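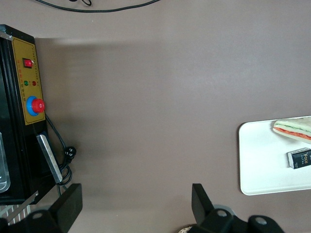 Stoden Wrist View Kit
Research bundle for two-finger grippers
Item 1748

The Stoden kit is a small camera, a bracket and a training recipe, sold together because we got tired of answering email about the recipe. The camera rides at the wrist and sees what the fingers see, along with a good deal of the fingers. Our tabletop study used this view and no other. There was no overhead camera and no depth sensor.

What the method does
The policy learns from demonstrations in which a person guides the arm through a task. Before training, we mask the gripper body out of half the clips and leave it in the rest. The model learns where its own fingers are without deciding that every black object is one of them. Considering how much lab equipment is black, this took longer than we'd like to admit.

What we found
We trained on 238 demonstrations and tested on 204 pick-and-place trials with mixed clutter: a sandwich on a white tray, a small box beside it, a power cord with its plug lying on the table, a machine with a big red stop button. With masking, the arm finished nearly 5 times as many trials as the unmasked baseline. The baseline, in fairness, was terrible.

Cables remain a problem. The policy treats a loop of cord as a thing to pick up, and sometimes it is very good at picking it up. Objects partly out of view are the other weak spot. A tray that runs off to the right gets approached with more confidence than it deserves.

In the box
Wrist camera with cable
Bracket and screws
Calibration card
Download code for the Groris training scripts and the demonstration set

Fits
Cao parallel grippers, both sizes. Other two-finger grippers may need a spacer, sold separately, priced like jewelry.

Not included
Robot, computer, sandwich.

Shipping and returns
Ships from Brirkholm. Kits ordered before June came with the older bracket; write to us and we'll swap it. Opened kits can be returned if the calibration card is still flat.

Page updated Oct 1, 2024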